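25/01/2023
By Gifty Adjei

I own two hats that I wear and five that I feel guilty about, and the brown one has just moved from the second pile to the first. It's the stitching that won me over -- row after row of it, following the curve of the brim, the kind of thing you only notice once you slow down and look.
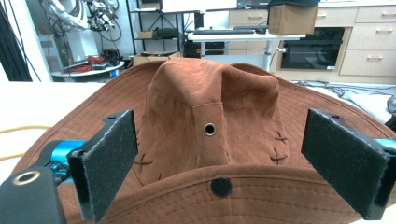
I bought mine in June at a little shop in Pekbridge and then did everything wrong with it. I hung it on a door hook. I grabbed it by the crown every single time! By fall the pinch had gone all lopsided, and I spent a whole evening over the kettle trying to steam it back into shape (it mostly worked, thanks for asking).

So now I've gone soft on hat stands. You don't need a fancy one. A bit of bent wire will do, as long as the brim isn't mashed flat against a shelf and you can walk past and admire the thing.

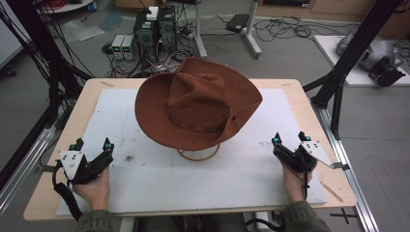
Dromus wrote in to say that wire is fine for a week or so but a brim will sag over a whole winter, and that upside down on the crown is the only way to store one. I tried it last night. It looks like a fruit bowl, but okay, I'll give it a month.

Sign up for our newsletter to get new stories by email.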